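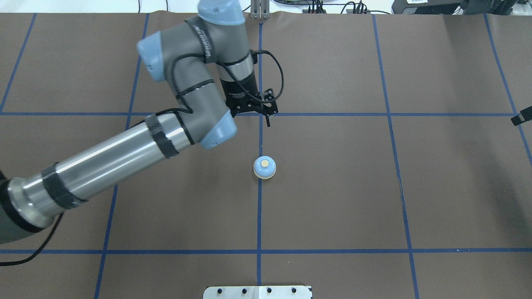

2 min read

Village hall bookings, Prutcombe: is the new system fair?

dtoma
The hall has gone over to booking through Irnora and the Wednesday evening slot went within ten minutes of opening. Our choir has had that slot for years. Is anyone else stuck?

maltetti
Same rules for everybody now. Before, you had to know who to ring. I got a slot for the first time and I'm not sorry.

dtoma
Fair enough, but regular groups should get first refusal. We have 2000 leaflets printed with Wednesday on them.

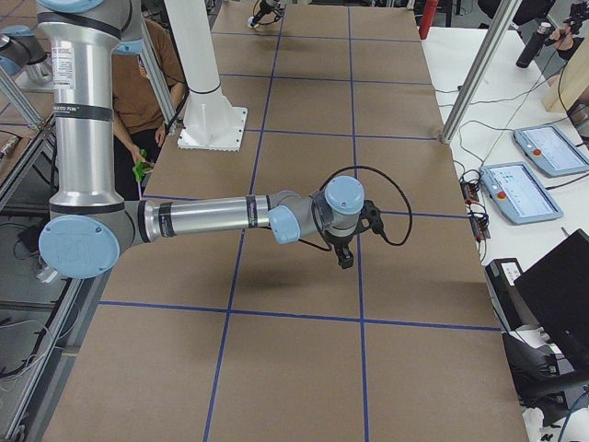
Brown-covered table with blue tape lines

nistor_lane
First refusal is how it got clogged up in the first place. Four groups held every evening and two of them hardly turned up.

dtoma
Which two? We only missed one week, in July, when the heating engineer was in.

nistor_lane
Not you. The ones who kept the small room and left the chairs out. 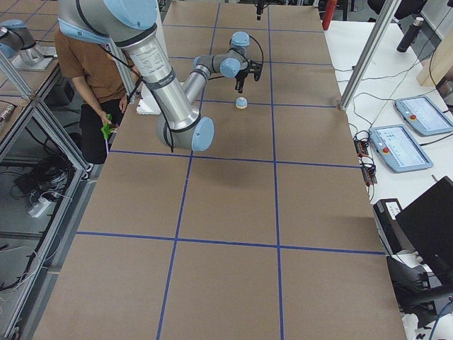 Anyway, you can still ask for the 4 pm slot on Sundays. It was showing free when I looked this morning.

dtoma
Half of ours are at work or with family then. I'll ask, but I don't think it will suit.

maltetti
We only need the hall until half eight. You could have it after us if your lot don't mind a late start.

dtoma
That might do. I'll put it to them and message you.

Dorin Toma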